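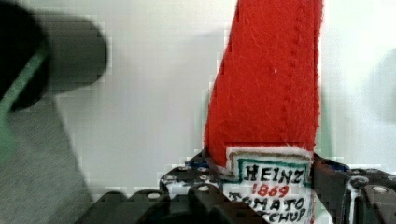

A felt ketchup bottle with a stitched side seam and a hand-lettered label.

The Pretend Pantry

Among the items that pass through the lending collection of the Clesard Play Library in Plavcombe, few are requested as often as the food. Families arrive intending to borrow a train set or a box of blocks and leave with a bag of fruit, a loaf and something to put on it. The kitchen shelves now hold 200 pieces, and on a busy afternoon in August most of them may be out on loan.

The library has maintained a toy kitchen since its founding, when the entire stock consisted of a stove, two saucepans and a tin of plastic peas. The present collection is organized in four groups: cookware, tableware, produce and what the catalog calls pantry goods. The last of these is the youngest group and the one that has given the staff the most to discuss. Produce is simple to supply, and a banana needs no label to be understood. A bottle or a jar depends largely on what is written on the outside.

Felt has proved well suited to the purpose. It can be cut without a hem, it takes a plain running stitch, and a mistake at one edge seldom spoils the piece. Thick felt also keeps its fuzz, and the fuzz collects lint, a matter on which the library receives regular correspondence. Borrowers are asked to remove loose fibers with a strip of tape and to leave any washing to the staff. Felt with marker lettering should never be soaked.

The lettering itself is a point of some pride. A label drawn by hand, in bold capitals and with a colored border, allows a child to recognize a familiar product from the family table before he or she is able to read its name. The ketchup bottle carries the word HEINZ, with the year 1869 in red beneath it, and the slightly uneven letters have done nothing to limit its popularity. Teachers at the Treltdale nursery classes, which borrow from the library each term, have reported that labeled goods are sorted, stacked and "sold" far more often than plain ones.

Not every piece of play food is soft, and the library has never sought to make it so. Harder pieces survive the bath, the garden and the bottom of a stroller. Softer ones are preferred for the youngest borrowers and for shared rooms with bare floors, where a dropped saucepan is already noise enough. The catalog records the material of each item so that a family may choose accordingly.

Cookware is lent separately from food, a practice that dates from the second year of the collection. It was found that complete sets came back incomplete, and that the missing article was nearly always a utensil. A spatula is now entered under its own number and is checked in with the pan. Plates, trays and colanders follow the same rule. The arrangement requires more paper, but the library lost only 11 items last year, and several of those were later returned in the wrong bag.

How the pieces are presented has received equal attention. At the library's open sessions, food and dishes are set out on a plain white surface at a height that children can reach, with space left between them. Nothing is arranged as a finished meal. A strawberry may lie beside a plate or an orange slice may be left on its own, and the decision as to what belongs on what is left to whoever comes to the table first. The results do not always follow the customs of an adult kitchen. Whole bottles are served as the main course, fruit is fried, and a colander does duty as a serving tray.

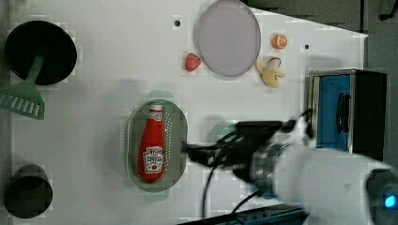

Smaranda Sandu would go further and dispense with the plates altogether for the first ten minutes. Children given a plate, she argues, start serving at once, while children given only a pan and some fruit will spend a long time cooking. She would also like to see fewer bottles and more vegetables, a view she has put to the library in writing on two occasions.

The library has taken the second suggestion under consideration. A small grant from the Anghel Fund will pay for new produce this year, and leeks, beets and a cabbage with removable leaves have been placed at the head of the list. Condiments will remain. A mustard bottle to match the ketchup is planned, and a pattern for it has been drafted on paper.

Households wishing to make their own pieces may request the library's pattern sheets at the front desk. The sheet for the bottle calls for thick red felt, a scrap of white fabric for the label, and thread a shade darker than the body so that the stitches show. Seams should be sewn a short distance in from the edge. The label is best lettered before it is attached, on a flat surface, with the marker given time to dry.

Finished pieces may be kept or donated. Donated items are inspected for loose parts and weak seams, given a catalog number and placed on the pantry shelf, where they may be borrowed for three weeks at a time.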